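Prundham Food Share, packing group
Minutes of the November meeting, held in the small room at 11

Present: Huguette Nguyen (chair), Janka Kováčik, Josée Dhillon, Aoi Arai (minutes)
Apologies: Darlene Sutherland

1. Minutes of the last meeting
Agreed with one correction: the bag order was placed with Wong, not Bateck.

2. Bags
Josée has tried the jute bags for the bread and fruit parcels. They hold enough but tip over when empty. Janka would prefer a stiffer base. Huguette said the price is fair and the handles are long enough to carry on the shoulder. Agreed to keep jute for now and order 8 more.
Action: Josée
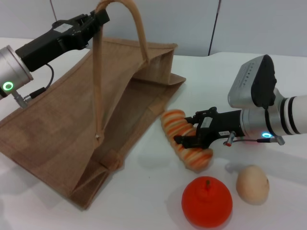 Jute bag and bread roll on the packing table.

3. Packing order
Bread has been going in too early and getting squashed. Agreed: tins first, then fruit, bread last. Eggs to be handed over separately in their box. Aoi to retype the sheet for the wall.
Action: Aoi

4. Surfaces
Janka asked for all surfaces to be wiped down before packing starts as well as after, with attention to joins and edges where crumbs collect. Agreed. Two more cloths to be bought.
Action: Janka

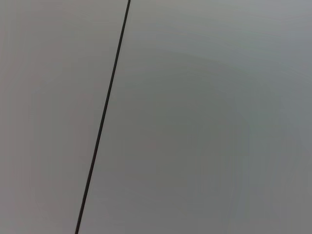 Dark line between two grey surfaces (item 4).

5. Any other business
Darlene has sent word that she can do the early turn next month. Key to be left with Huguette.

Meeting closed. Next meeting same room, same time.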